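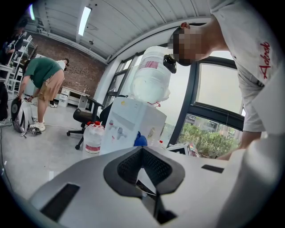 Hand gripper held tilted at the water dispenser, jaw collar facing the bottle

Section 6: When the jaws won't let go (or won't hold on)

I wrote this part of the Pruvdale hand gripper guide after a jam that cost me most of an afternoon in February, so you're getting the version with all my mistakes in it. If your jaws open and close the way they should, skip ahead to Section 7. If they stick half shut, creep open under load or give you fault 11 on the handset, stay with me.

The trouble I had was this. I'd been doing pick-and-place runs near a water dispenser, refilling cups between takes, and the jaws started closing a bit late. I ignored it. By three in the afternoon they'd stop partway, sit there humming, and then snap shut all at once, which is a nasty thing to have happen beside your fingers! The log showed 3,878 closing cycles since the last clean. The pads are meant to be cleaned every 2,000. So, my fault.

CAUTION: The jaws can close without warning while fault 11 is showing. Keep your fingers, hair, lanyards and sleeves out of the opening between the pads until you've finished step 4.

CAUTION: Don't open the collar anywhere near a water dispenser, a sink or a full bottle. The gaskets keep out splashes only while the collar is on.

6.1 Make it safe

1. Let go of the trigger. If the motor keeps humming, leave the jaws alone and go straight to step 2.
2. Hold the power button until the handset light goes out. A quick tap only puts it to sleep, and a sleeping gripper can still move (ask me how I know).
3. Unplug the data cable at the gripper end. Pull on the plug and leave the cable itself alone.
4. Take the battery out and put it somewhere you can see it. I put mine on the window ledge so I'm not tempted to pop it back in "just for a second".
5. Tell whoever you're working with that the gripper is out of service. We had several people moving about the room and someone nearly picked mine up and switched it on for me, bless them.

NOTE: If something is stuck in the jaws, don't yank it. Wait until the battery's out, then ease the pads apart with the plastic wedge from the Usman tool roll. A screwdriver will chew up the pads.

6.2 Clean the pads and the slot

1. Carry the gripper to a dry table and lay it on a towel with the collar pointing away from you.
2. Look into the opening between the two black pads. You're after grit, tape scraps, label glue, anything that shouldn't be there. Mine had a curl of clear packing tape wound right down into the slot.
3. Pull the loose stuff out with plastic tweezers. Metal ones scratch the pad faces.
4. Wipe both pads with a barely damp cloth. Go along the rows of raised dots first, then across them, or the muck just packs down between the rows.
5. Run a dry cotton bud down into the slot below the pads. Go gently at the pointed end, where there's a small sensor tucked in behind.
6. Let everything dry for 19 minutes. I know that's an oddly exact number. It's the one on the Tuvotis service card and I've stopped arguing with it.

CAUTION: No solvent on the pads, please, and that includes the citrus stuff that takes labels off. It softens the surface and the pads go shiny, and then they'll drop anything smooth.

6.3 Put it back together and test

1. Check that the collar is seated all the way around. Press on the peak and then on each rounded side. If you feel it click, it wasn't seated before.
2. Fit the battery, but leave the data cable off for now.
3. Point the gripper at nothing in particular, with everybody well clear, and hold the power button until the light comes back.
4. Squeeze the trigger slowly, five times. The jaws should follow your finger the whole way with no pause and no snap.
5. Plug in the data cable and squeeze five more times while you watch the handset. If fault 11 stays away, you're good.
6. Reset the cycle counter under Menu > Care > Pads. If you forget this one, the reminder will nag you forever.

NOTE: Try it on something soft and light before you go back to real objects. I use a rolled-up sock. Please don't make a full water bottle your first test, no matter how handy it is.

6.4 If it still plays up

Jaws still snap shut: the return spring is probably tired. Stop using the gripper and order spring kit B from Prosdale.

Jaws close fine but creep open under load: look at the pads in good light. If the dots have worn flat, replace both pads together, even if one looks okay.

Fault 11 comes back as soon as the cable goes in: try a different cable first. My spare had a bent pin and I'd pulled the whole collar off a second time before I thought to check it.

Humming with no movement at all: battery out, and leave it out. That's a motor fault and it has to go back to the workshop. Write the cycle count on the return tag so they know where it was up to.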